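**Grindurik or Diekmann fingers for cloth?**

**fzamfir:** Floarea Zamfir here. Comparing both finger sets on striped fabric, basket to table. 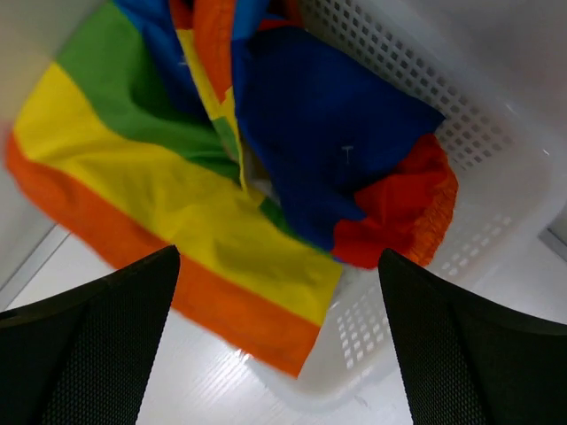 **plal26:** Which wrist camera setting are you using?

**fzamfir:** Fixed exposure, same on both arms. The Grindurik pads slip on thin hems

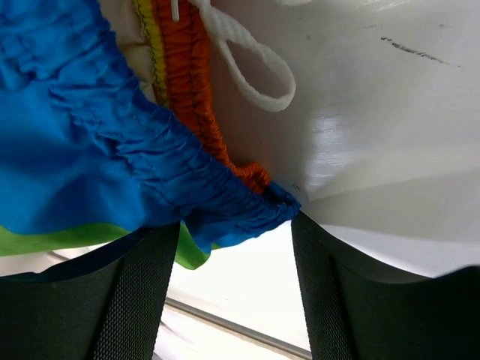 and do better on gathered elastic. I ran 156 grasps per set.

**flurna_user:** I disagree. Mine slipped on elastic until I dropped the closing speed.

**plal26:** Same speed for both sets?

**fzamfir:** Yes. I'll rerun Monday at roughly half speed,
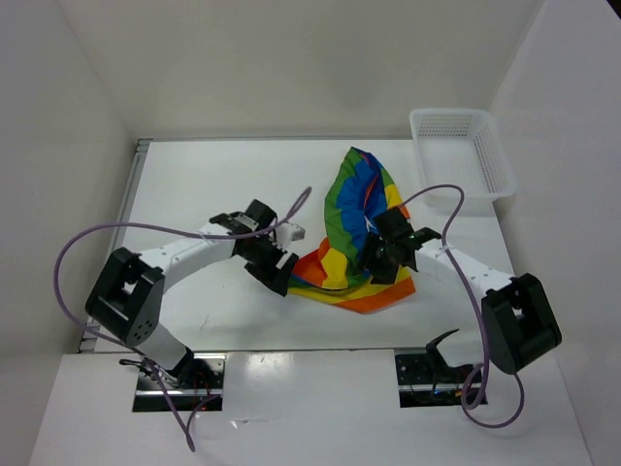
one arm holding, the other free. Same controller gains.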